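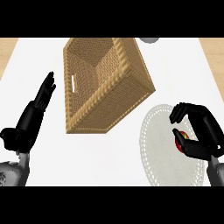

Su-bin Yoon asked, after the last revision, whether the idle arm really needs a rule of its own, and said that operators on the Vasgate station had been parking it wherever they liked for months with no complaints. The rule stays in. Recordings from Vasgate were usable one at a time, but they could not be mixed with the Zunthorpe recordings until the idle arm positions were sorted by hand.

4. Two-arm tabletop tasks in simulation

4.1 Scope

Section 4 applies to any simulated task where both arms are active in the workspace and only one of them handles the object. The basket task is used throughout. Tasks where both hands touch the same object are covered in Section 5.

Terms used below:
Working arm: the arm that picks up, carries and releases the object.
Idle arm: the other arm. It stays under control the whole time and is recorded.
Episode: one recording, from the start signal to the stop signal.

4.2 Before you record

1. Load the scene from the task menu. Do not open a scene left over from an earlier session, even if it looks correct.
2. Wait until objects have stopped moving. Some scenes drop the objects a short distance onto the table when they load.
3. Check that the whole hand responds on both sides. Close and open each finger once, then the thumb.
4. Bring both hands up over the table and hold them still until the status line reads READY.
5. Confirm the episode number. If the counter has skipped, write the missing number in the session log before going on.

Note: The scene loader places the basket at a slightly different angle each time. This is intended. Do not reload to get an easier angle.

4.3 Parking the idle arm

1. Raise the idle hand clear of the tabletop, on its own side of the basket.
2. Straighten the fingers and keep them together.
3. Leave a visible gap between the hand and the basket wall. If you have to guess whether there is a gap, move the hand farther out.
4. Keep it there until the episode ends. Small drift is fine. Do not correct it in the middle of a grasp.

Caution: Do not rest the idle hand on the table or on the rim of the basket. In simulation the contact can push the basket without any sound or warning, and the episode will be rejected by the checker. 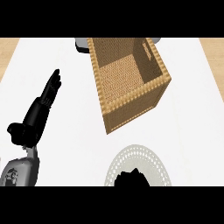 The same parking rule holds whichever arm is working. If you switch working arms between episodes, end the current episode first, park the new idle arm, and start again from step 4 in 4.2. Switching during an episode makes it a Section 5 recording and it will be filed in the wrong place.

4.4 Picking up and moving the object

1. Approach with the hand open. Slow down before contact.
2. Close the fingers over the top and bring the thumb in from underneath or from the side.
3. Lift straight up until the object is clear of whatever it was resting on.
4. Pause briefly. If the object slips, lower it and grasp again. One second attempt is allowed per episode.
5. Carry it over the nearest basket wall, high enough that the knuckles clear the rim too.
6. Lower the hand inside the basket and open the fingers. Do not throw or drop the object from above the rim.
7. Withdraw the hand upward and hold it still, then give the stop signal.

Caution: If the object passes through a finger or through the basket wall, stop at once and mark the episode PHYSICS. Do not try to finish it. These episodes go to the Yeom queue and are not counted against the operator.

4.5 Limits

Maximum episode length: 30 seconds.
Maximum episodes before a break: 11.
Storage per episode, all views: 390 MB.

The recorder stops by itself at the time limit and marks the episode LONG. A LONG episode may be kept if the object is inside the basket and the hand has let go. All others are discarded.

4.6 Marking the result

Choose one mark for each episode.

DONE: object in the basket, working hand clear, idle arm parked from start to finish.
MISS: object ended up anywhere else.
BUMP: basket or another object was moved by either arm.
PHYSICS: see the caution in 4.4.

If two marks apply, use the one lower on the list. Do not change a mark after the session is closed. Send the episode number to the Plilteck mailbox with a short reason and it will be changed there.

Note: Numbering for this task began at 1 in May and had reached 1,993 when this revision was issued. Episodes recorded before the parking rule keep their original marks and carry the tag OLDPARK.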